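Are paid pantry-tracking apps worth it for a small office snack table?
Breltumico Home & Office Help > Food and Kitchen

posted by Pestholm, July

We run an honor-system snack table at work and keep losing money on it. Somebody upstairs wants us to sign up for a tracking app that costs 439 a year and "cuts waste by predicting demand." I have my doubts. It's sandwiches and fruit. Last year we spent 3,249 on food and threw out more of it than I'd like. Has anyone used one of these and seen the bill go down, or is it a nicer looking spreadsheet?

3 replies

Swati
Spreadsheet. We had a trial of one for 7 weeks. It wants you to log everything that goes out and everything that gets tossed, and if you are already writing that down you don't need the app to tell you the egg salad isn't moving. The "prediction" we got was last week's number with a chart on it. Ask the seller what happens when people forget to log. I asked twice and got a brochure.

What did help was buying less. Sounds dumb, but we were ordering for 100 people because that's how many are on the staff list, and plenty of them bring lunch. Order short for a while and see who complains.

Also look at how you put things out. A heap of wrapped stuff in a cooler gets picked over and the bottom layer goes in the trash. We went to a few sandwiches at a time on plain brown paper with a wicker basket, and refill from the fridge. 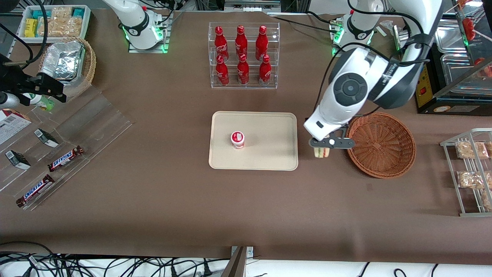
Uren
Depends what you mean by worth it. If the waste is mostly bread and fruit, 439 is a lot to save on bananas. If it's meat and cheese, maybe. I'd still want to see a cancellation policy in writing before handing over a card number.

I don't buy the "order short" advice completely. We tried it and people started taking two early in the morning in case there were none left at noon. Check your cash box too. Your loss might not be waste at all.

snackdrawer
we use one its fine. free version does the same thing as far as i can tell, just has ads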